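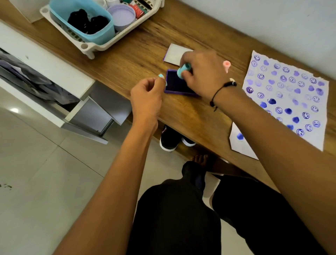
How many people have installed the Primano app so far?
The Primano app had 2,452 installs across both app stores at the close of the reporting period, all of them from the public release that went live in January.

Progress report: Primano mobile app
Prepared by Umico for the Haworth Fund
15/04/2023

Status

The public version of Primano is live in both stores. Work is on schedule for everything in the second work package except offline sync, which has slipped and is covered further down. Spending is within the approved budget and we are not asking for any change to the payment schedule.

Store release

The first submission was accepted by one store without comment. The other store sent it back because our privacy label listed location data and the app did not explain what it was used for. We added a short explanation to the permission prompt, updated the privacy page to match, and resubmitted. The second submission was approved.

We have put out 5 updates since launch. Two fixed crashes on older phones, one corrected the date format in the calendar view, and the last two were small changes to the sign-in page. The app is still free and has no ads or in-app purchases, as set out in the grant agreement.

Installs and use

Most installs came in the first weeks after release. The rate dropped after that and has stayed level. We had expected a second rise when the store listing was translated, but the numbers do not show one. Either the translated listing is not being found in search or the screenshots, which are still in English, are putting people off. New screenshots are ready and will go up with the next update.

Uninstalls are higher than we would like on phones with little free storage. The download is larger than it needs to be, mainly due to map tiles that are bundled with the app. We plan to fetch these on first use.

Ratings and reviews

Written reviews fall into two groups. People who use Primano to look up opening hours and routes are mostly satisfied. People who want to save lists and share them with others report that sharing fails when the other person does not have the app. The link opens a blank page in the browser. We reproduced the problem and a fix is in testing.

We reply to every review that describes a fault. Requests for new features are logged but we do not promise dates in replies.

Offline sync

Offline sync was due in this period and is not finished. The first design stored a full copy of the user's data on the phone and merged it on reconnecting. In testing, edits made on two devices could overwrite each other, and there was no way for the user to get the older version back. We stopped work on that design and moved to the sync library from Gunus, which keeps a record of each change. Reading saved lists offline now works in the test build. Editing offline does not work yet.

The new target is the end of the next reporting period. No other work package depends on it.

Accessibility

An outside tester went through the app with a screen reader and reported 9 issues. Six are fixed in the current release. The three still open are:

The map has no text alternative for route steps.
The filter menu does not announce which filters are on.
The font size setting is ignored on the account page.

The map item is the largest and needs a new list view. The other two will be in the next update.

Budget

Development costs are slightly under plan, as the offline work has not been fully billed. Hosting is slightly over. We moved to a larger server plan at launch and have kept it, though current traffic would fit on the smaller one. We will move back down when the map tile change is done and we can see what it does to traffic.

The developer account fees for both stores have been paid for the year.

Next period

Release the sharing link fix and the new screenshots.
Close the remaining accessibility issues.
Cut the download size by moving map tiles out of the app.
Finish offline editing and run it with the test group before release.

One decision is needed from the Fund. The agreement asks for a tablet layout, but very few current users open the app on a tablet. We would like to know if the Fund still wants this done in the current year or is willing to have it moved behind offline editing.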